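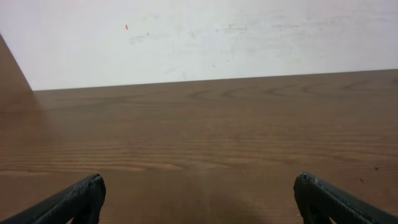 Consejos de taller: cuidado de una pinza de dos dedos en un brazo de mesa

Estas notas valen para la pinza pequeña que usamos en el brazo de mesa, la de dedos negros con superficie estriada. Las empecé en una libreta y Nandi Zulu me pidió que las pasara a limpio para el turno de tarde. Casi todo sirve también para otras pinzas parecidas, pero los valores de par y de apertura hay que mirarlos en la hoja de cada una.

Antes de tocar nada

Lleve el brazo a la posición de reposo, corte la alimentación y espere a que se apaguen los pilotos de la base. Con el brazo sin tensión la muñeca puede caer por su propio peso. Sujétela con una mano o ponga debajo un taco de espuma. Un trapo doblado no basta.

Despeje la mesa. Los tornillos de los dedos son M3 y sobre una madera veteada cuesta mucho encontrarlos. Yo uso la tapa de un bote de mermelada con un imán pegado en el fondo.

Limpieza de los dedos

Paño de microfibra apenas humedecido con agua y una gota de lavavajillas. Se pasa a lo largo del dedo y después entre las estrías con un cepillo de dientes blando. Se seca con otro paño y se deja al aire diez minutos antes de cerrar la pinza.

Acetona, nunca. El alcohol isopropílico solo para restos de cinta adhesiva, con un bastoncillo y sin frotar. En junio probamos un desengrasante de Isureck que va muy bien para las guías, pero en los dedos dejó una película resbaladiza y hubo que lavarlos tres veces. Se queda para las guías.

Si la pinza coge piezas de cartón, limpie las estrías a diario. Con plástico o metal limpio aguanta la semana.

Desconchones y desgaste

Las puntas son lo primero que se gasta. Un desconchón pequeño cerca de la punta, donde asoma el material gris bajo la capa negra, no obliga a cambiar el dedo. Pase la uña por el borde: si engancha, quite la rebaba con lija de grano 600 doblada sobre un palito plano, dos o tres pasadas, y limpie el polvo. Si no engancha, déjelo como está.

No lo retoque con rotulador ni con esmalte. Pravesh Dlamini lo hizo una vez con esmalte negro de maquetas y la pintura acabó en las piezas.

Cambie el dedo cuando pase alguna de estas cosas:
las estrías han desaparecido en la zona de contacto
hay una grieta, aunque sea fina
la punta baila con el tornillo bien apretado
el desconchón ha llegado a la cara interior y marca las piezas

Los dedos se cambian siempre por parejas. Uno nuevo y otro gastado no cierran paralelos y la pieza se tuerce al levantarla. El dedo viejo que siga en buen estado se guarda en la caja de repuestos con una etiqueta que diga izquierdo o derecho.

Centrado

Después de montar los dedos hay que comprobar que cierran en el centro. Abra la pinza del todo, ponga entre los dedos una barrita recta de canto conocido y cierre a la velocidad más baja. Los dos dedos tienen que tocar la barrita a la vez. Si uno llega antes y la empuja, afloje ese dedo media vuelta, muévalo con la mano y vuelva a apretar. Repita hasta que la barrita no se mueva.

Los tornillos se aprietan alternando, primero uno hasta que haga tope, luego el otro, y después el apriete final de los dos. Una gota de fijador de rosca suave, del que se quita con herramienta normal. Con el fuerte acabará taladrando el tornillo.

Para la cámara de la muñeca tenemos una costumbre sencilla: con la pinza abierta, las dos puntas deben entrar en la imagen desde las esquinas de abajo y quedar más o menos simétricas. Si una entra bastante más que la otra, el soporte se ha girado o el dedo está mal asentado. Conviene guardar una captura buena y compararla después de cada cambio.

La lente se limpia con perilla de aire y, si hace falta, con papel óptico. No se limpia con la camiseta.

La mesa y la luz

Una mesa semibrillante refleja la lámpara del techo y lava una parte de la imagen. Si el programa busca piezas claras, ese reflejo da problemas. Se arregla moviendo la lámpara, colgando un difusor o poniendo un tapete mate. Nosotros compramos el tapete gris de Zitata, que se corta con cúter y no se levanta por las esquinas. Fíjelo con cinta de doble cara solo por el perímetro.

La sombra del propio brazo cae justo en la zona de trabajo cuando la luz viene de arriba. Una segunda lámpara lateral, baja y suave, la reduce bastante.

Quite las motas de la mesa antes de empezar. Una miga o un punto oscuro puede acabar detectado como pieza, y el brazo baja a por ella con toda la calma del mundo. Lo mismo con las marcas de la pared si la cámara llega a verla: se limpian con esponja húmeda o se limita la zona de búsqueda en el programa. Lo segundo es más rápido.

Si la línea del fondo de la mesa sale inclinada en la imagen, compruebe primero la muñeca y luego el soporte de la cámara. Una inclinación ligera no molesta mientras la calibración se haya hecho con ella. Lo malo es que cambie de un día para otro - eso es un tornillo flojo.

Engrase y revisión

Las guías de la pinza llevan muy poca grasa. Una cantidad como una lenteja, repartida con un pincel fino, y después abrir y cerrar 100 veces en vacío. Retire lo que salga por los lados. La grasa que sobra baja por los dedos y la pinza empieza a soltar piezas.

Revisamos las guías cada 3,000 ciclos. El contador se pone a cero desde el menú de servicio, y conviene apuntar la lectura anterior antes de borrarla. Si oye un chasquido al abrir, no espere a la revisión.

El cable de la muñeca debe tener holgura en todas las posturas. Mueva el brazo a mano hasta los extremos y mire si tira. Las bridas, flojas, con espacio para que el cable deslice. Las de velcro de Jacobs van mejor que las de plástico y se abren sin tijeras.

Repuestos que merece la pena tener

Una pareja de dedos, ocho tornillos M3, lija de grano 600, fijador suave, bridas de velcro y un cable de muñeca. Los dedos los pedimos a Pollberg, referencia 147 el izquierdo y 618 el derecho. Compruebe las bolsas al recibirlas, que una vez vinieron dos izquierdos.

Al terminar, pinza abierta, brazo en reposo y la hoja de revisión firmada en el cajón.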